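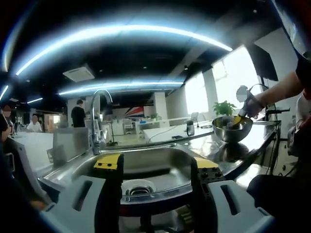 4. Setting up your stall before doors open

This section is for traders and artists with a table at the Cukonmont comics and gaming fair. Read it with the hall plan sent with your pass.

4.1 Arrival

1. Drive to the Menon Street gate and show your trader pass. Unloading slots last 25 minutes.
2. Take your stock to the hall, then move your vehicle to the Avier car park before you start setting up.
3. Collect your table number and wristbands from Hakim Osman at the trader desk.

Note: Each table comes with two wristbands. Extra bands must be ordered by 16/12/2024.

4.2 Table and display

1. Check that your table number matches the one on your pass.
2. Fit your cloth so that it reaches the floor at the front.
3. Put up racks and banners. Nothing may stand higher than 80 cm above the table top.

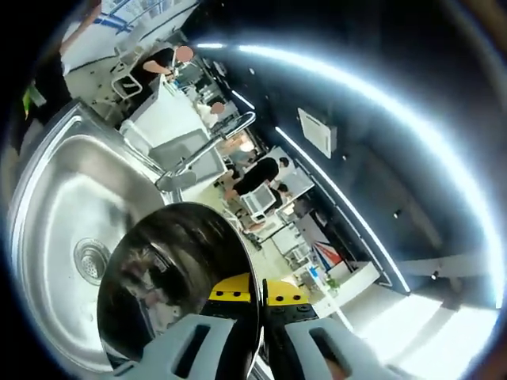

4. Keep spare stock under the table – the aisle behind you is a fire route.
5. Price everything clearly. Prints rated 18 go in a closed folder with a plain cover.

Caution: Do not tape anything to the walls or pillars. Use the clips in your trader pack.

4.3 Power and card readers

1. Plug in only at the socket marked with your table number.
2. Join the Weker network using the code on your pass and take a test payment.
3. If the reader drops out, restart it once, then tell the desk.
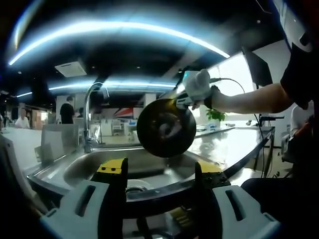 Stainless steel sink with curved tap.

Note: Costume props for sale must be peace-tied. Questions about props go to Melur Rahman.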